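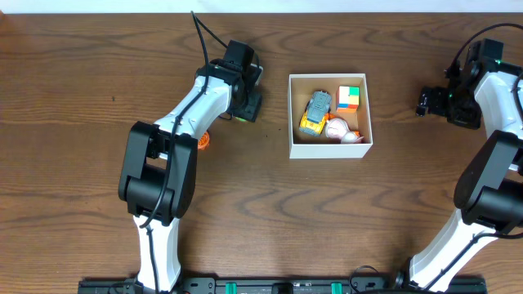
Jurkent Boards > Home & Garden > Allotments and Growing

Chitting potatoes: worth the bother?

purneck_plotter
118 posts
Got my first plot in March and I'm so excited I can barely sleep! Bought 3 kilos of Arruda seed potatoes on Wednesday and they're in egg boxes on every windowsill we own (the cat is furious). How long should the shoots be before they go in?

muddyknees
2,747 posts
Congratulations, you're going to love it! I wait until they're as long as my thumbnail, stubby and dark green. If they've gone long and white they want more light and a cooler room.

oldspade
607 posts
Can't agree, sorry. I gave up chitting years ago. Straight in the ground, good deep trench, plenty of muck. My crop's the same as it ever was and I've got my windowsills back.
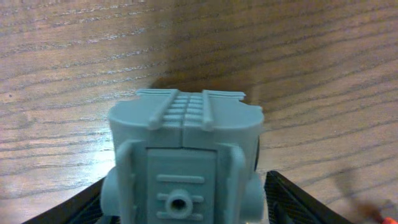 muddyknees
What are you growing though? With maincrops I'd say you're right, they've got all summer to catch up. With earlies I get mine a good fortnight sooner, and that first boiling with butter and mint is the best meal of the year!!

oldspade
Namis, mostly. Maincrop, so fair enough. Still say it makes no odds on heavy clay like ours, the soil's too cold to rush anything.

purneck_plotter
Oh brilliant, mine are earlies so the egg boxes stay. Ours is clay too, very sticky, I lost a welly in it. Do I rub any of the shoots off?

muddyknees
Leave the strongest few if you want bigger spuds, leave the lot if you like them small. And keep some fleece handy for frosty nights.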